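17 October 2018

Gripper trial, day two. Binmont parallel jaw against the Ketberg one. Jitendra in the morning, me (Umesh) all day.

The Ketberg came off the arm at nine and the Binmont went on. The sales sheet calls this a tool-free swap. I used two hex keys and a torch. The connector on the wrist side is keyed but the key is shallow, and I had it in the wrong way round once before I noticed the collar wouldn't turn. Colour-dot both halves before anyone else has to do it in a hurry.

Re-zeroed the jaws afterwards. The driver says it remembers the zero through a power cycle. It didn't on the first cycle, it did on the next two, and I have no idea what was different. Until I do, we re-zero every time the power goes off, whatever the manual says.

What I wanted out of today was an answer to the question we've been dodging since September: is the Binmont really better at round things, or did we just test it on easier round things? Going back through the September pages I can't tell. The Ketberg runs were done on tins and the marker pens, the Binmont runs mostly on the foam cylinders. Foam gives. Of course it looked good. I wrote "clearly superior" next to that table and I'd like to take it back.

So, same object for both grippers, same start poses, same speed. Jitendra picked the red Coke bottle, lying on its side. Fine by me. It's glossy, it's round, it can roll, and it has a shoulder where the diameter changes, so a sloppy grasp ought to show up as a twist on the way up. Fifteen picks each. Poses come off the printed list so neither of us gets to place it somewhere flattering.

Approach is straight down the list: move to hover with the jaws fully open, grab a still from the wrist camera, let the Histico software estimate the long axis, rotate the wrist, go in, close, lift, hold, put back. We log the still and the estimated angle for every attempt, including the ones we abort.

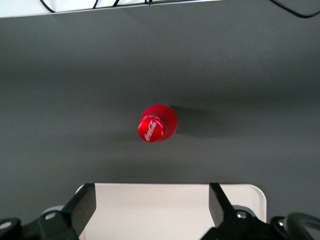 *Wrist cam at hover, Binmont on, jaws open. Cap toward lower left.*

Things I noticed going through the stills at lunch.

The opening is generous. There's far more room between the fingers than the bottle needs, and I suspect that hides a lot of sins in the angle estimate. A gripper that can be several degrees off and still sweep the bottle into the middle will score well on this test, and we'll write down that the vision is good. I'd like to see the same poses with the jaws pre-closed to something tighter before I believe any of it.

The shadow. Light is coming from the upper left as the camera sees it, so there's a soft shadow off to the right of the bottle, darkest right up against it. Histico's segmentation is supposed to ignore shadows. I overlaid the mask on this still and it runs a little fat on that side. Is it enough to pull the axis? Jitendra says no. I say we haven't measured it. He's going to hand-mark the axis on all the stills and we'll compare, and whoever's wrong buys lunch.

The white plate at the bottom of the view is very bright next to the grey table. I think it's dragging the auto exposure around when the arm moves. The logo on the cap is readable but slightly blurred, and that's about as good as it gets on any of them. Fix the exposure by hand tomorrow and see if the mask settles down. This one should be easy and I'm annoyed we didn't do it in September.

Cables along the back of the table are within the camera's view. The mask left them alone in this still. In pose 7 it grabbed a piece of black cable and the estimate went off sideways, so we aborted. I've counted that as a failure. Jitendra wants it left out as it isn't the gripper's fault, and he's right that it isn't, but if we start deciding afterwards which ones count we'll be back where we were last month. It stays in, with a note.

Afternoon.

Finished the Binmont set, then swapped back and did the Ketberg. Second swap was quicker, mostly from knowing which way the connector goes.

I'm putting the impressions down here and leaving the scoring until the holds have been checked on the side video.

Binmont: closes evenly, quiet, no drama. When the bottle isn't centred it pushes it across the table until the other finger meets it, and it does this at very low force, which I'll admit is nice. The finger faces are flat and hard, though, and on a glossy round body that means two thin lines of contact. I saw the bottle pivot between the fingers on several lifts, heavy end down. It didn't let go, but "held" and "held in the orientation we asked for" are separate columns from now on. If we ever want to stand the thing upright at the other end, the second column is the one that matters.

Ketberg: noisier, and the left jaw starts moving a hair before the right. You can hear it. The rubber pads grip better once closed and I saw less pivoting. It also nudges the bottle first on one side, and twice the bottle rolled out of the way before the other jaw arrived. Both of those were misses, no argument.

So if I squint, one gripper has the better mechanism and the other has the better rubber. That would be a dull finding and a cheap one to check. We have a sheet of the Srivastava pad material left, 20 shore or thereabouts going by the label (half of it is torn off). Cut two pieces, stick them on the Binmont fingers, rerun the same list. If the pivoting goes away then most of what we've been calling a gripper comparison has been a pad comparison.

The Binmont rep's claim of adaptive grip force I couldn't make show itself at all. I set the force to the low preset, then the high one, and read the motor current in the log. Two levels, one per preset. Nothing in between and nothing that changed with the object. Maybe there's a licence flag. I've emailed to ask. I expect a brochure back.

For tomorrow:

- Manual exposure, lock it, write the value on the whiteboard
- Move the back cables out of camera view, then rerun pose 7 on both as an extra, kept out of the main fifteen
- Pads on the Binmont
- Jitendra: hand-marked axes
- Me: side video, fill in both hold columns
- Find out why the zero was lost on that first power cycle

Jitendra's addition, written in at 5: "Low-force centring is worth more than Umesh is giving it credit for. Try it with the bottle near the table edge."

Will try it. Not near the edge on the side with no tray.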